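Masura evaluation group -- minutes
May 23, 2022

Present: Rattana Sriwong (chair), Isa, Plunden rep by phone, me taking notes. Asante sent apologies, will read these.

Started late, room double booked. Last minutes OK, one fix: the trial runs to end of quarter, not end of May.

1. Masura two-arm bench kit, trial so far
Rattana went over the quote again. Kit is two arms, the frame, control software and 9 months of support. Spare fingers are extra. Plunden rep confirmed price holds if we order before the trial ends. Asked for that in writing. He'll send.

Isa has been running the can sorting job since we got set up. Likes the reach, likes that both arms can get to the middle without a fuss. Doesn't like the software much. Menus keep moving after updates and the saved positions got wiped once. Plunden says that was a known bug, fixed in the new version. Isa says he'll beleive it when he's run it for a week.

Setup time: 2 days, against the half day in the brochure. Most of that was network stuff on our side, to be fair. Rattana wants the real number in the report anyway.

2. Cans
Long talk on this one. Real job is loose product coming back from stores, mixed cans, any order. Question is whether the kit can pick more than one at a time and still put them down straight. Isa is trying rows with the right arm, left arm free to set up the next pick. 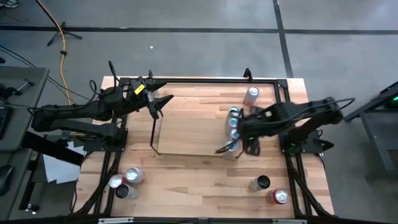
Rattana asked about dented cans. Not tested yet. Isa to pull 10 from the returns bin and run them separate so they don't mess up the other results. Also need to try full vs empty, weight matters for the grip setting. Plunden says grip force can be set per job but not per pick -- maybe in a later release, no date. Rattana not happy with "maybe". Wants it listed as a gap.

Agreed to log drops and tip-overs on the same sheet, one line per run. Right now they're in two places and dont match.

3. Cables and floor space
Short one. Isa wants the arm cables tied back better before anyone else uses it. Plunden has a cable guide, not in the quote. Will check if it can be thrown in. Power drop from the ceiling would be nicer than running cords, Rattana to ask facilities what it costs.

4. Training
Plunden offers a 5 hour session on site, included. Isa plus two from the night crew. Isa would rather wait for the new software, no point learning the old menus. Agreed.

5. Other vendor
Asante was going to get a second quote for comparison. Nothing in yet. Carried over.

Actions
Plunden -- price hold in writing, cable guide, new software version
Isa -- dented can runs, full vs empty, one log sheet
Rattana -- facilities re power, start draft report with setup time and grip gap
Asante -- second quote

Next meeting: after the software update is on, Rattana to send a date. Same room if we can get it.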